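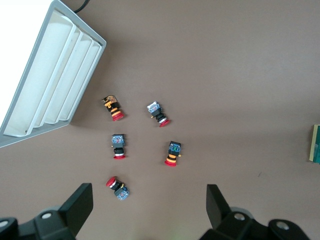
Progress report to the Parberg fund, April 2019
Safety Controls Refurbishment, Ketilsson workshop

The second phase of the refurbishment covers the stop controls on the workshop's older machinery. During March the existing push-button units were removed from the first group of machines and brought to the bench for inspection. The units were bought over many years and do not match. Some have blue terminal blocks, one carries a tan-and-orange contact block, and the collars differ as well, with orange-and-black bands on some and a plain silver ring on others. All have the red mushroom cap required by our internal standard. The mixed construction has made it difficult to keep spare parts, and the inspection was extended to record the type of each unit before any replacements were ordered.

## Work completed

- Removal and labeling of units from 8 machines.
- Continuity testing of all contacts, carried out by Tridix under the existing service agreement.
- A revised wiring schedule, approved by the project lead, Bergþóra Thoroddsen.

Units that passed testing will be kept as spares until the new type has been fitted throughout. Those with worn contacts or damaged threads have been withdrawn and will not be returned to service.

## Budget

Spending in the period came to $1,977, against an allocation that remains unchanged. Most of this was for testing and terminal work. The order for new units has been placed with Rerkon and will appear in the next report - the invoice is payable within 30 days of delivery.

## Matters for attention

Two machines on the east wall have panel openings too small for the new units. The workshop proposes to enlarge the openings during the scheduled shutdown, at no added cost to the fund. The machines will stay locked off until then.

## Next period

Installation will begin when the Rerkon delivery has been checked. Each new stop control will be tested with its machine running and again after 100 operations, and the results will be entered in the maintenance record. Staff instructions are being rewritten to match the new layout.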